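Cirkwood Residence Block, Shared Laundry Room
Periodic Safety Inspection: Checklist with Comments

Site: Pastudham
Form: 242, revision 2
Period: January
Equipment: Holtik front-loading washers, Holtik vented dryers, Rafferty extraction fan
Ratings: S = satisfactory. M = satisfactory, monitor. R = repair required. N/A = not applicable.

Scope

The inspection covers the laundry room on the ground floor, the lint and exhaust ducting as far as the outside wall, the floor drain, and the corridor as far as the fire door. It does not cover the hot water plant, which is inspected under a separate form. Machines were checked at rest and then on a short cycle. No covers were removed other than the dryer lint housings and the access plate on the main duct.

Section A. Access and floor

A1. Entrance door closes and latches without help. Rating: S.
Closer arm adjusted at the previous inspection and still holding. Latch engages from any opening angle.

A2. Corridor clear to full width. Rating: M.
A folded drying rack was leaning against the wall outside the door. Moved during the inspection. The same comment appears in the last report.

A3. Floor surface sound and not slippery. Rating: S.
Coating is worn in front of the washers but not lifting. No loose edges.

A4. Floor drain open and grating secure. Rating: R.
One grating screw missing. The remaining screw is tight, but the grating rocks when stepped on at the free corner. Replace the screw with stainless, same length. Drain itself runs freely when tested with a bucket of water.

A5. Changes in level marked. Rating: S.
Yellow strip on the threshold is complete.

Section B. Washers

B1. Machines level and stable on spin. Rating: M.
Washer at the drain end walks slightly on high spin. Rear foot locknut was loose. Tightened, rerun, movement reduced. Check again in a month.

B2. Inlet hoses free of bulges, cracks and corrosion at the couplings. Rating: R.
Cold hose on the middle washer shows rust at the crimp. Replace both hoses on that machine together. Braided type, not plain rubber.

B3. Shutoff valves reachable and turning freely. Rating: S.
All valves exercised. No weeping at the stems afterward.

B4. Door interlocks. Rating: S.
No machine would start with the door open. No door could be opened during spin.

B5. Drain hoses secured to the standpipe. Rating: S.
Straps in place. There is an air gap at each hose end.

B6. Door gaskets. Rating: M.
Minor mildew on the lower fold of two gaskets. Cleaning matter. The notice asking users to leave doors ajar has faded and should be reprinted.

Section C. Dryers and exhaust

C1. Lint screens present, intact and clean. Rating: M.
Screens intact. One was loaded with lint at the start of the inspection. Users are expected to clear the screen after every load, and the notice says so. A second notice at eye level may help.

C2. Lint housing below the screen. Rating: R.
Heavy buildup in the dryer nearest the window. Vacuumed out as far as the nozzle would reach. The remainder needs the front panel off. This dryer was tagged out of service until the work is done.

C3. Transition duct is rigid or semi-rigid metal. Rating: S.
No plastic or foil duct found. Joints are clamped and taped with metal tape. No screws project into the airstream.

C4. Exhaust temperature at the collar, normal setting. Rating: S.
Highest reading 143 degrees Fahrenheit, after the machine had settled. The site limit on this form is 162. A reading above the limit is rated R without further testing.

C5. Outside hood and flap. Rating: M.
Flap opens fully with a dryer running but is slow to close. Wipe the hinge and recheck. No bird screen fitted, which is correct for a dryer exhaust.

Section D. Loose items and storage

D1. Nothing stored on top of or behind the dryers. Rating: S.
Space behind the machines was swept recently.

D2. Baskets and carts kept out of the walking route. Rating: M.
Baskets left on the floor are the most common trip hazard on this form. They should go under the folding table or on the shelf when not in use. A basket being loaded should stand directly in front of the machine, handles not projecting into the aisle. 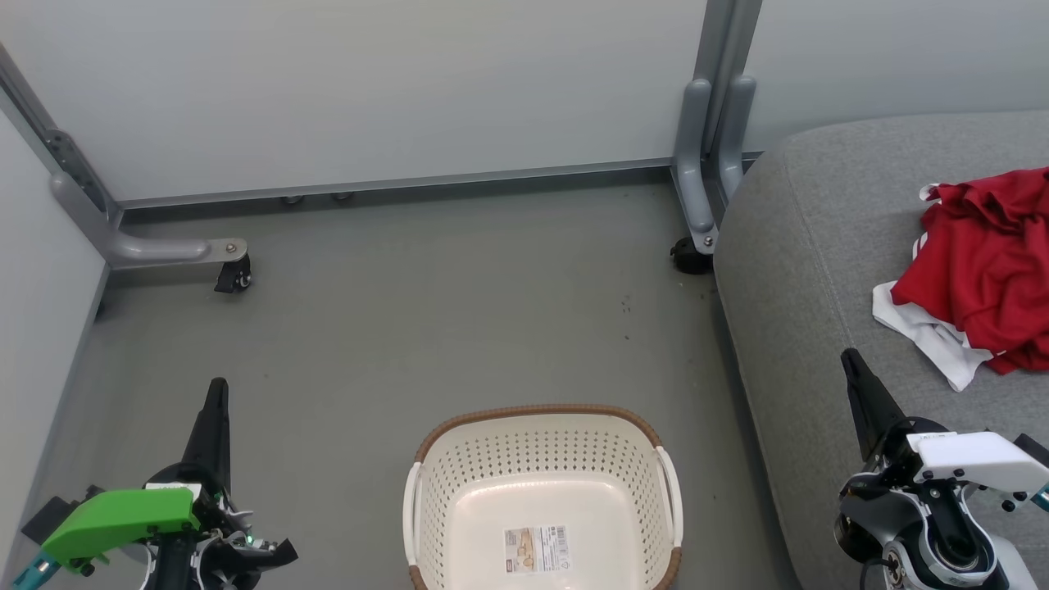 D3. Condition of shared baskets. Rating: S.
Check handles for cracks where they meet the rim, and run a gloved hand along the underside for sharp edges. Any basket with a split handle is to be discarded — tape repairs are not accepted. None discarded at this inspection.

D4. Detergents and bleach. Rating: R.
An unlabeled bottle of clear liquid was found on the shelf. Removed and handed in at the site office. Shared products must stay in their original containers, with bleach on the low shelf and away from anything acidic.

D5. Oily or solvent-soaked cloths. Rating: S.
None found. The warning notice on the dryers is legible.

Section E. Electrical and fire

E1. Receptacles near water protected and tested. Rating: S.
Test buttons tripped and reset correctly.

E2. Power cords and plugs. Rating: S.
No heat marks, no cord trapped under a machine foot. No extension cords in use.

E3. Lighting. Rating: M.
One tube flickers on startup, then steadies. Replace at the next routine visit.

E4. Smoke detector and extinguisher. Rating: S.
Detector sounded on test. Extinguisher gauge in the green band, pin and seal in place, bracket firm.

E5. Rafferty extraction fan. Rating: M.
Runs, with some bearing noise. Grille was dusty and has been brushed. If the noise gets worse, replace the motor — the bearings on this model are not sold separately.

Actions

Priority 1, before the dryer returns to service: C2.
Priority 2, within the month: A4, B2, D4 (relabel shelf).
Priority 3, next routine visit: B1 recheck, B6 and C1 notices, C5, E3.

Items rated M with no action listed are carried forward to the next form. Attach the hose receipt and the temperature log to the file copy.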